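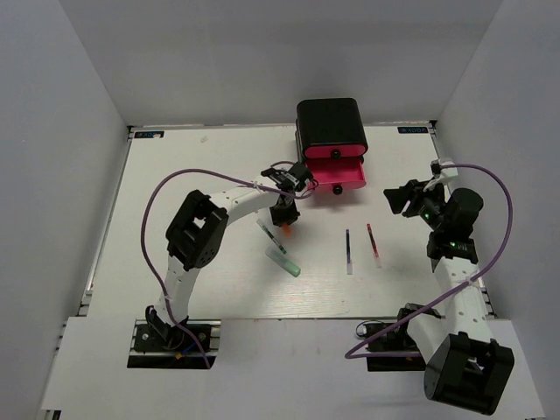
Search this forum Search Advanced

Trades Board > Training and Licensing > Apprenticeship talk

New posts Members Rules Log in

Bollen pre-apprentice course, worth the money?

kettlecorn_dan
February 3, 2022
My nephew wants to sign up for the Bollen electrical pre-apprentice course. 14 weeks, and the flyer says grads get "priority placement" with local contractors. Anyone dealt with them?

ohm_sweet
Ask who the contractors are. I asked last year and got two names, Zidby and Ranasinghe. Zidby takes on maybe a couple of first-years and they all seem to be somebody's cousin.

rghumman
I did it. Got indentured 7 weeks after I finished, with Ranasinghe. The math review alone was worth it for me, I'd been out of school a long time.
— Razia Ghumman

pipe_wrench_pat
Glad it worked for you, but one person getting in doesn't tell me much. Their page says 324 graduates. Graduates of what? I don't see how many got registered with the state, and I don't see how many were still there in second year. That's the number I'd want before paying anybody.

rghumman
Fair, I don't have that number either. There were a few in my class who never called back a single contractor though. You can't blame the school for that.

pipe_wrench_pat
Sure I can, if the flyer says priority placement.

ohm_sweet
Also check if the hours count. Bimano gives you credit toward first-year classroom time, in writing. Bollen told me it was "up to the employer," so as far as I'm concerned that's a no.

kettlecorn_dan
Mine counted, or his would, according to the guy on the phone. Didn't get it in writing. He also wants a $50 deposit to hold a seat for March.

ohm_sweet
Get the email first, then pay the deposit.

kettlecorn_dan
OK, sent them one this morning asking about the hours and the second-year number. Will post what they say.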